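Stestow wants its bottles back 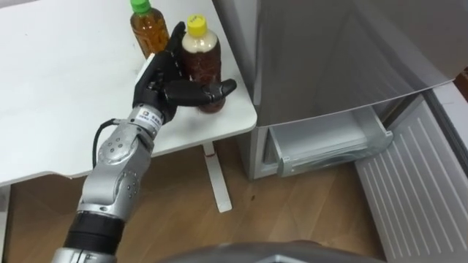
Marietjie Mathebula says the deposit should have come in ten years ago, and at twice the rate. She says it before her coat is off. Then she asks if the coffee is any good (no) and gets one anyway.

We met at the Listeck Road depot, back office, heater going. Half hour, she'd said. Got closer to an hour. The town's bottle return plan had been running since June and the numbers were due at the council the next morning, so she was a bit short on sleep.

The short version, for anyone who hasn't followed it. You buy a drink in Stestow, you pay a deposit on top. You bring the empty to one of the drop points, you get it back. Plastic and glass both. Cans come later, maybe. "Cans are a whole other fight," she says. "Different buyer, different truck. Don't put a date on it, please."

So how did the first weeks go? Badly. The shop on Trandach Street signed up, got swamped, quit, signed up again. People brought in bottles from out of town that nobody had paid a deposit on. One man came with 300 of them in the back of a pickup and stood there until closing.

"He was very polite about it," Mathebula says. "He'd read the rules better than we had. The rules said bottles. Didn't say which bottles. We paid him."

The rules say which bottles now. There's a mark on the label, small green square, and if the label is gone you're out of luck. That one gets the most complaints by far. Labels come off in a wet bag, they come off in a cooler. She knows. She wants the mark stamped in the plastic itself but the bottlers say new molds, and new molds cost money, and round it goes.

Johannes Dlamini has a grocery near the bus station and took a drop point early. I called him after, he was stocking shelves and kept putting the phone down.

"I lose floor space, that's the trouble," he says. "Two crates by the door, then four, then I can't get the door open. They're supposed to pick up when I call. Sometimes it's next day, sometimes it's not."

Would he drop out? Long pause, something being stacked. "No. People come in with empties, they go out with bread. I'm not stupid."

Back to Mathebula on the pickups. She doesn't argue. Two trucks for the whole town and one was in the shop most of the fall. A third is in the budget ask. She thinks she'll get it, then says don't write that, then says fine, write it.

What about the caps? I ask becuase my own kids want to know. On or off?

"On. Please, on. Everyone of a certain age was taught to take them off, and I'm one of them, and I still do it at home without thinking. Loose caps fall through everything. Leave it on and it gets recycled with the rest."

And squash them?

"Don't squash. Empty, cap on, not squashed. I should have it on a shirt."

The big number for the council is 496 households on the doorstep trial in Qudah, the estate on the north side, where a bag gets collected and the deposit goes on an account. Nearly 1,000 were invited. She calls that decent. Some on the council will call it half. The people she most wanted were the ones who can't carry bags up the hill to a shop, and she doesn't have a good count of how many of those joined. The form didn't ask. "Next form asks," she says.

There's also the matter of the kids. A few of them go door to door for empties and keep the deposit, and there have been letters about it. Mathebula did the same thing growing up, glass only, with a cart her brother built out of a stroller. "We bought so much candy. I'm not writing to anybody's mother."

Does she think the plan gets renewed? She thinks so. The vote is in the new year, no date yet. If it fails the drop points stay open a while to clear what's owed, so don't panic and don't all come at once.

She'd finished the coffee. Phone going again, the Trandach Street shop, crates full.

Drop point hours are on the notice board at the depot and by the register in each shop that's in the plan. Holiday hours are differnt, check before you go.

December 20, 2023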